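The Bus to Bakik

The bus from Vastasska to Bakik takes 3 hours in good weather. In December it takes as long as it wants. I had a seat near the heater and a bag on my knees, and in the bag was everything my grandmother had left to me.

She was born in Daza, a village above the lake. In her time 40 families lived there. When I was a child she told me that in Daza every house had its own sound in the wind, and that she could walk home in the dark only by listening. I believed her then. Later I did not, and I think she knew it.

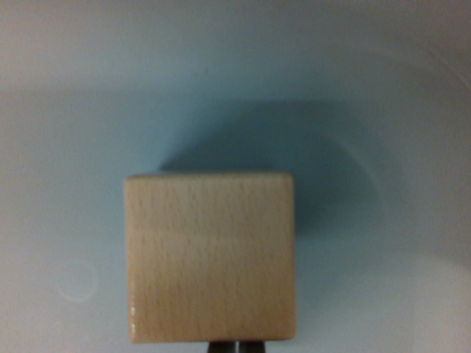

A wooden cube with soft corners.

She kept one such block on the window shelf all her life. It was cut from the door of the old house, she said, and when she was sad she put it to her ear. I never saw her do it for long – a few seconds, and then she went back to the potatoes.

At the Fokside crossing the driver stopped to clear the snow. The engine went quiet. The other passengers slept, and I was a little ashamed, but I opened the bag, took out the block and held it to my ear.

At first I heard my own blood. Then, very far away, a door was moving, and somebody inside the house was asking who was there.

I told them my name. The driver came back and shook the snow from his hat.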